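Amance Planner 3
Motion planning and grasp sequencing for single-arm and two-arm cells

Amance Planner takes a list of pick and place targets and returns joint paths checked against the cell model. Compartment boxes are entered as a grid, with wall height and clearance set per cell.

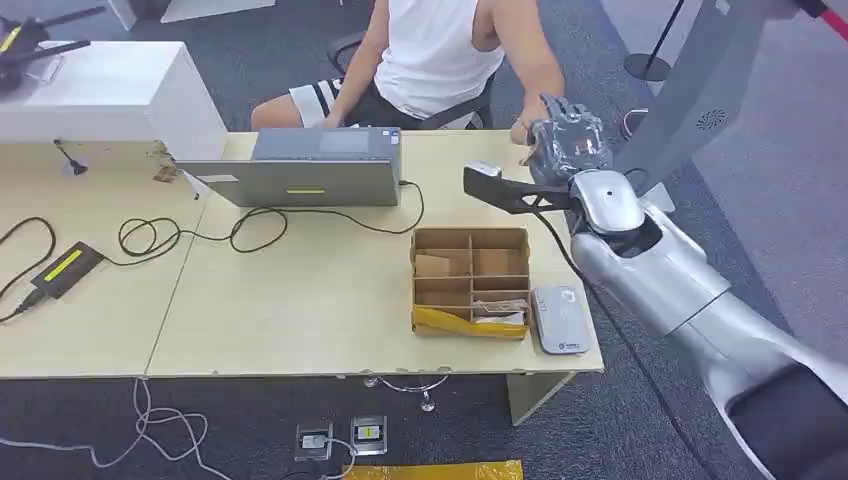 Replanning starts when a tracked object enters the keep-out volume - the default margin is 98 mm. Margins can be changed per link from the console or the Python client.

Licensed per controller. Includes two seats. Updated March 1, 2022.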